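3. Price formation in thin regional markets

3.1 The problem of few buyers

The account given in Section 2 treats the market as a place where many buyers meet many sellers and where no single trade moves the price by much. For widely used goods this is a fair starting point. For specialised components it is a poor one. A maker of precision joints or small fasteners may deal with fewer than ten regular customers in a given year, and the loss of one of them can change the terms offered to all the rest. We use the term thin market for any product line in which the largest three buyers take more than half of the volume sold within a region.

Thin markets have received less attention than their share of trade would suggest. Part of the reason is that prices in such markets are seldom published. They are agreed by letter or by telephone, revised when a contract comes up for renewal, and recorded only in the books of the two parties. A second difficulty is that the goods themselves are rarely alike. Two orders for what appears under the same heading in a trade return may differ in finish, in tolerance and in the time allowed for delivery, and a comparison of the bare unit prices will then mix several effects.

The present section draws on contract records from two towns, Pratton and Asholm, to examine how prices were set and revised in markets of this kind. The towns were chosen for their likeness in size and in the mix of trades, and for one clear difference: Pratton has a trade exchange through which sellers may post an asking price, while Asholm has none.

3.2 Data

The records cover 144 firms, of which 83 had their main premises in Pratton and 61 in Asholm. Each firm supplied the terms of every contract for components, tooling or light machinery signed during the period of study. After the removal of duplicate entries, where both buyer and seller had returned the same contract, the set contains 3,117 contracts. A contract was counted once only, at the date of first signature, and later changes to its terms were entered as revisions.

Of these contracts, 291 were revised at least once before they ran out. The revised contracts are not spread evenly across the sample. They are more common among longer agreements, as would be expected, and among those in which the buyer supplied part of the material. We return to this point in Section 3.5.

Coding was carried out by hand. Zanele Chauke drew up the coding sheet and entered the Asholm returns; Ruan Ndlovu entered those from Pratton. A shared batch of 40 contracts was coded by both, and the few differences found were settled by going back to the original papers. Most of these concerned the treatment of carriage charges, which some sellers include in the unit price and others list apart. Carriage has been taken out of all prices used below.

Goods were placed in one of five groups: fasteners, castings, turned parts, drive units, and assembled devices. The last group is the most mixed. It runs from simple clamps to jointed mechanisms with many small parts, and it is here that the idea of a single market price is hardest to defend. An assembled device is bought as a whole, but its seller is also a buyer in the markets for its parts, and the two sets of terms need not move together. 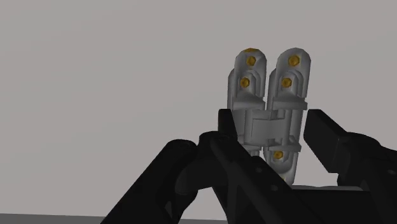 Figure 4. Rendered view of a robotic hand, with gold-coloured hexagonal bolts set into the fingers.

For each contract we define the opening price as the unit price at first signature, and the settled price as the unit price in force when the last delivery fell due. The ratio of the second to the first is called the drift. A drift of one means that the price was never changed, or that any changes cancelled out. Contracts ended early by either side were kept in the sample, with the settled price taken at the date of ending.

3.3 Asking prices and agreed prices

The Pratton exchange works in a plain way. A seller posts a description of the goods, an asking price and the smallest quantity that will be supplied. Buyers may read the list at no charge. No trade takes place through the exchange itself, and the parties are free to agree whatever terms they like once they have been put in touch. The posted price therefore binds neither side.

It might be thought that a price which binds neither side would have little effect on what is paid. The records suggest otherwise. In Pratton the opening prices for fasteners and turned parts lie close to the asking prices posted at the time, and the gap between the highest and lowest price paid for like goods is narrow. In Asholm the same two groups show a much wider spread. A buyer in Asholm who dealt with only one seller tended to pay more than a buyer who dealt with several, even where the quantities were alike.

The difference between the towns grows smaller as the goods become more complex. For drive units it is slight, and for assembled devices we can find no clear difference at all. The simplest reading is that a posted price is of use to a buyer only when the thing described on the list is close enough to the thing wanted. Where each order is made to a drawing, the posted price tells the buyer little beyond the fact that the seller is willing to trade.

Grímsdóttir's work on posted prices, to which our approach owes a good deal, reaches a related result by a different road. In that model the value of a posted price falls as the cost of describing the goods rises. Our records do not allow the cost of description to be measured directly. The number of pages in the written specification was tried as a stand-in, but it varies too much from one firm to another for reasons of house style, and it has been dropped from the results given here.

3.4 The case of a dominant buyer

One firm, Zedia, was the largest single buyer of turned parts in both towns for the whole of the period. Its presence is useful for our purpose, as it allows the same buyer to be observed under two sets of market rules. Zedia used the same standard form of contract throughout and, so far as the papers show, applied the same checks on delivery.

In Pratton, Zedia paid opening prices a little below the asking prices on the exchange. The reduction was steady across sellers and appears to reflect order size. In Asholm its opening prices differed a good deal from one seller to the next, and the lowest were paid to those sellers with the fewest other customers. This is what the theory of buyer power would lead us to expect. What is less expected is that the Asholm sellers with the lowest opening prices also had the highest drift. They accepted poor terms at the outset and recovered part of the ground when the contract was revised.

Two explanations may be put forward. The first is that Zedia held back at the start in order to test an untried seller, and paid more once deliveries had proved sound. The second is that sellers priced low to gain the work and then used the cost to the buyer of finding another source. The records lean towards the second. Drift was no higher for new sellers than for those who had dealt with Zedia before – under the first explanation it should have been – and it was greatest for parts which needed special tooling held at the seller's works.

3.5 Revisions

A revision was entered whenever the unit price, the quantity or the delivery date was changed in writing. Changes agreed by word of mouth are not covered, and there is some evidence from the correspondence that these were fairly common in Asholm. The count of revisions there should be read as a lower limit.

The reason given for a revision was noted where the papers stated one. A rise in the cost of material was cited most often, followed by a change to the drawing. Very few revisions mentioned the price paid by other buyers. In Pratton, where such prices could be judged from the exchange list, this silence may mean only that the opening price had already taken them into account.

Contracts in which the buyer supplied part of the material were revised more often than the rest, but their drift was lower. Most of the changes in this group concerned dates. Deliveries slipped when the buyer's material came late, and the contract was amended to record the new date with the price left as it stood. Treating all revisions as a sign of dispute over price, as is sometimes done, would therefore give a false picture of this part of the trade.

3.6 Limits of the evidence

The firms in the sample supplied their records by choice, and those with the poorest bookkeeping are likely to be missing. We have no means of telling whether such firms paid more or less than others. The two towns also differ in ways that the comparison does not control for. Asholm has the poorer rail link, and a seller there may ask more simply on account of slower access to material. Removing carriage charges deals with the outward journey of the goods but not with the inward journey of the stock from which they are made.

The exchange was already in place when the records begin, so that no comparison of Pratton before and after its opening can be made. Earlier papers held by the exchange cover the first years of posting, though only as bound lists without quantities. These are used in Section 4, where asking prices are considered on their own.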